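I spent most of September changing passwords, so guess what this post is about!

It started when I finally exported everything from my old password manager and saw the total: 203 logins. I'm one person with a small sewing pattern shop and a newsletter. Some of those accounts were for sites I'd used exactly once, to buy a lamp or whatever, and (deep breath) 95 of them shared the same password. The same one! With a capital letter at the front and an exclamation mark at the end, like that was going to fool anybody.

My friend Elīna Strazds does security work at Waltell, and I made the mistake of telling her over coffee. She put down her cup and explained credential stuffing to me very slowly. Somebody gets hold of a list from one leaky site, then a script tries every email and password pair on all the other sites, thousands at a time, while they sleep. No clever hacking needed. 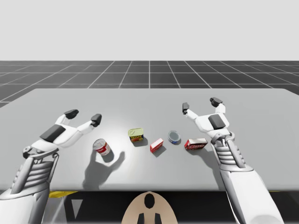 Issue 14

So, the cleanup. I did email first, then the bank, then the shop, then anything with a saved card. Email really does have to go first, because every "forgot your password?" link lands there. I turned on two-step login everywhere that had it and printed the backup codes, and they live in a folder with my passport.

The old forum accounts were the worst. Drulbridge still wanted the name of my first pet to let me in, and I'd apparently lied about it in college. Three evenings on that one.

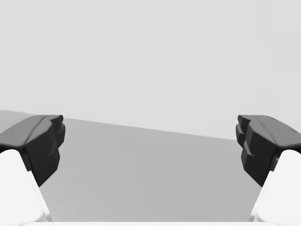
Two-step login has its own headache, and mine is the approval pop-up. You get so used to tapping yes that you stop reading. Elīna says people get sent prompt after prompt at 3 a.m. until they give in and tap. I've switched to the kind where you type in a number from the screen, and I like it a lot better. It's a bit like those two white fingers with the dark pads, facing each other across a gap: you need one on each side to get a grip on anything, and a stolen password is only the one side.

I'm down to 88 accounts now and still deleting. Next up is my mom's laptop, and she keeps hers on a sticky note under the keyboard, so I'm bringing cake.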